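Fruit Bowl Tips I Picked Up at a Robot Open Day

I went to the Madar open day in August for the robots, and came home with a notebook page about citrus. Go figure! There were 6 stops on the tour, and I spent most of my time at the one where they were working with fruit, because I can never peel a pomelo without making a mess of it.
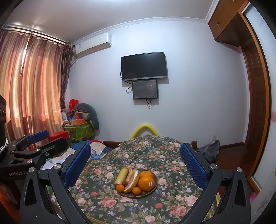
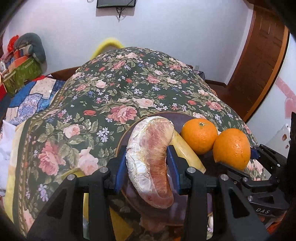 So, pomelos. Watching pieces get picked up between two padded fingers made me think about how hard I squeeze mine (way too hard, poor things). My tips now:

Score the rind from top to bottom in 7 cuts, just deep enough to reach the white part, and pull it off in long strips.

Get your thumbs into the middle and open the fruit like a book. Then hold each segment by its sides, with flat fingers. Fingertips poke holes!

Leave the stringy pith on until you're ready to eat. It keeps the flesh from drying out, and a peeled segment will hold 2 days in a lidded box in the fridge.

Put the big oranges on the plate first and tuck the small stuff around them, so nothing rolls off onto your good tablecloth.

The gift table had a citrus knife from Gulow for 59 dollars, and I walked right past it. My old paring knife does fine if I run it over the steel first. Save the rind, too, it's lovely candied, and I'll post my recipe once I've stopped burning the sugar.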